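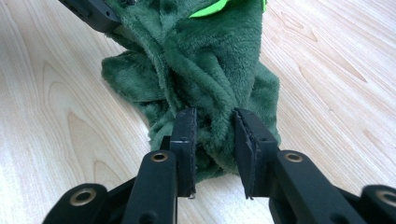
5.2 Premature release

Of 1101 grasps on pile fabrics, 42 ended in a release that the controller had not commanded. In 21 of these the motor current had already dropped below the hold threshold – the pile compressed under load and the controller read the lower current as an empty grip.

Figure 4. Grasp on plush cloth, two-fingered gripper.

Raising the threshold removed the fault but stalled the drive twice. Long and Purba limited the hold time instead.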